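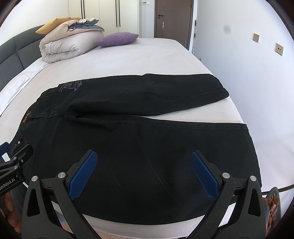
Penemska Lodge or Khumalo Guest House for 5 nights?

Last updated: 14 June 2021

lerato_n
Hi all! My sister and I are off at the end of the month and I keep going back and forth between these two. Penemska has the pool and the big breakfast, Khumalo is 83 a night and walking distance to the ferry. We won't have a car. Has anyone stayed at either one lately?

ruthpenrose
Khumalo, every time. I've been 6 times now and always ask for the back rooms, because the front ones get the delivery trucks. Beds are firm (I like that, my husband grumbles). Breakfast is toast, eggs and fruit and it's plenty.

Lungile M
Going to disagree with Ruth, sorry! We did Khumalo last June and the shower was a trickle all week. I told the desk twice and got a shrug. Moved to Penemska for the last two nights and wished we'd booked it from the start. The pool is small but you can do proper laps if you get in before the kids do.

ruthpenrose
Which room were you in? I've never had a problem with the water.

Lungile M
12, top floor.

ruthpenrose
Ah well, top floor. I'm always on the ground.

anel.maluleke
Penemska is lovely but it's up that hill, and the shuttle quits after dinner. With no car you'll be paying for a cab or climbing in the dark. I did the climb once in sandals and never again!! Also the wifi only worked in the lobby for us.

lerato_n
Oh, I didn't know about the hill. The website makes it look like it's right on the water.

Lesego_N
It's on the water if you count the view, lol. Have you looked at Clotent? Same side of town as Khumalo, a bit plainer, but they let us check in at 11 in the morning without any fuss.

Lungile M
Clotent has no AC in half the rooms, so ask before you pay.

lerato_n
OK, leaning Khumalo, ground floor, back room. Ruth, do they hold bags after checkout? Our ferry isn't till evening.

ruthpenrose
They do, behind the desk, no charge. Get dinner at Lerska while you wait, and order the fish.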